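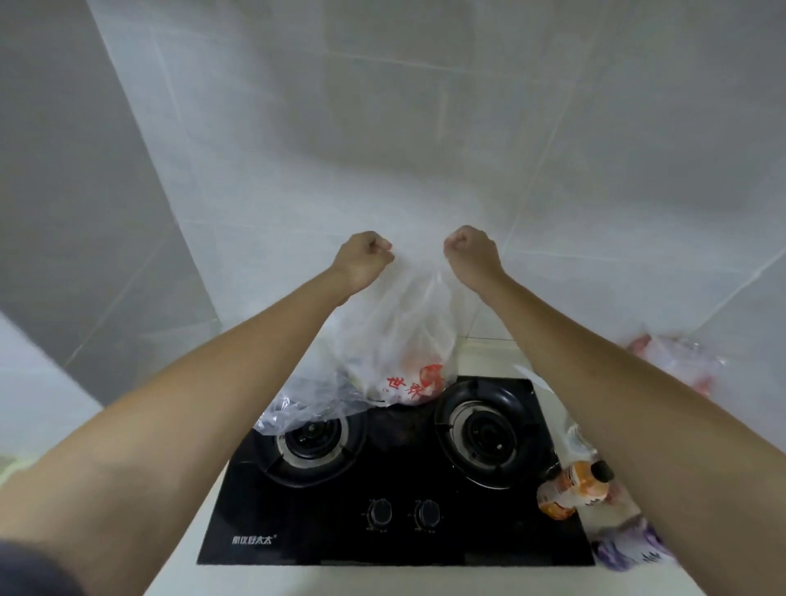
Photo: Grultodico

REVCOMBE – Grultodico has changed how it looks after the kitchen cell at its Revcombe site, where household robots are tested on everyday handling of items such as thin plastic bags at a gas stove.

Under the schedule introduced in May, gripper pads will be inspected every 200 operating hours and replaced at 400. Joint lubrication remains set at 2,000 hours. The previous plan called for pads to be changed only when a fault was logged.

"Thin film is hard on a worn pad, and the force readings drift well before a fault appears," said Carla Darwish, maintenance supervisor for the cell. Two technicians will carry out the inspections and recalibrate the wrist sensors at the same time.

Replacement parts will be supplied by Kovex. The cell will remain in service during the change – except for a short stop each morning.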